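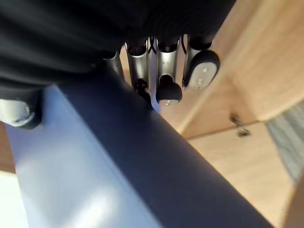
Kwok-wai Liao
Hovbridge
Posted Thursday, 448 views

How do I wash a soft black cloth without turning it gray?

The black fabric in the photo is the one I need help with. I bought it off the end of a bolt at Prullora in February and there was no label with it. The bolt end had a sticker with a price and a width, 68 inches, and nothing about fiber or washing. I cut a length of 41 inches and left the edges as they were.

It is soft and I like the way it hangs in broad folds, so I don't want it to come out stiff. I also don't want it to fade. I have another piece of black cloth, from a different store, that went a kind of charcoal color after a few warm washes, and there are white lines on it wherever it was creased in the drum.

So far I have only shaken this one outside and gone over it with a lint roller. The roller works on the flat parts but it pulls at the cut edge.

What I would like to know:

Can I machine wash it if I don't know what it is made of?
Should I hem it first or wash it first?
Is vinegar in the rinse worth doing? My sister says it sets the dye. I have read other places that it does nothing.

I have a front loader with a delicate cycle and a cold setting. No dryer, only a rack.

3 replies

Fu
Member, 3079 posts

Wash first, then hem. If it is going to shrink you want that over with before you sew anything, or the hem will pucker and the cloth won't hang straight.

Before any of that, cut a square off the corner, a few inches each way, and draw around it on a sheet of paper. Wash the square by hand in cold water with a drop of liquid detergent. Look at the water. A little gray is normal for new black cloth. If it looks like ink, do the whole piece by hand in the sink and keep changing the water until it is mostly clear. Press the square in a white towel, let it dry flat, and lay it back on the pencil outline. Now you know if it shrinks and if it bleeds.

If the square came through all right, put the big piece in the machine on delicate, cold, lowest spin, by itself or with other dark things. Don't fill the drum. The white lines you got on the other cloth come from the fabric being folded hard and rubbing on itself, so a half-empty drum helps a lot. Liquid detergent, and less than the cap says. Powder can leave marks on black if it doesn't dissolve in cold water.

To keep the edge from fraying in the wash, run a wide zigzag along it. If you don't have a machine, do a loose overcast by hand with any thread you like and pull it out later when you hem.

Skip the vinegar. It won't set the dye in a cloth that has already been dyed and finished. Never mix it with bleach, and you shouldn't be using bleach on this anyway.

For drying, put it over two bars of the rack so it doesn't get one sharp crease down the middle. Keep it out of the sun. When it is nearly dry, give it a shake and smooth it with your hands. If you have to iron, use a low setting on the wrong side with a thin cloth in between, and try it on your test square first.

Peltard

cold water, always. no fabric softener, I used it on a black throw and it got greasy looking patches. I just put vinegar in and it's fine so I don't agree with Fu on that one

dot_m

Go back to Prullora if you can and ask whether they still have the bolt. The cardboard end normally has the fiber content printed on it, and sometimes they will look it up from the price sticker. Some soft black fabrics have a nap and those can get crushed in a machine even on delicate.

For the lint roller problem, roll in from the edge toward the middle, never out over the edge. A slightly damp rubber glove works too and doesn't pull threads as much.

Kwok-wai Liao

Thanks. I still have the offcut, so I will use that for the test square. I'll ask at the store about the bolt before I wash the big piece.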